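Gripper comparison, simulation track – minutes, 18th April

Chair: Bautista Cabral. Apologies from the Nesten side, who will send comments by email.

## 1. Minutes of the March meeting

Agreed, with one correction: the controller on loan is the Ojeda one, as listed in the annex.

## 2. Sorting task

Bautista went over the bin layout. Labels stay as X, T and P. The hexagonal nuts go in T. The group discussed whether the die and the battery should keep their present start positions, well away from the bins. Agreed to leave both until the Clonix gripper has had its 21 runs.

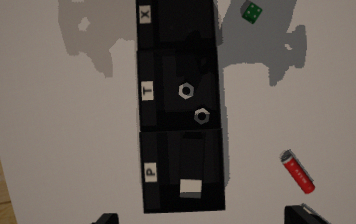
## 3. View from the gripper

Shadows on the upper part of the table are heavy and the bin floors are very dark. Garnmont asked for a lighter bin colour. Not agreed – it would break comparison with the March runs. Lighting to be looked at first.

## 4. Room view

The wider camera takes in the white arm on the table and the smaller grey arm on its pedestal behind. Only the white arm is in the comparison.
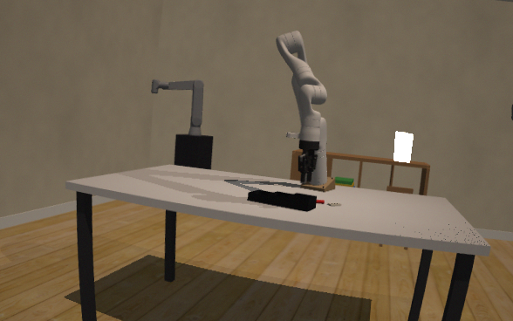
*Reading time: 6 minutes with annex*

Garnmont would like this view saved for every run. Agreed for runs 7 and 8 only, to keep file sizes down.

## 5. Actions

- Bautista: lighting test, same bins
- Garnmont: storage estimate
- Nesten: comments on the annex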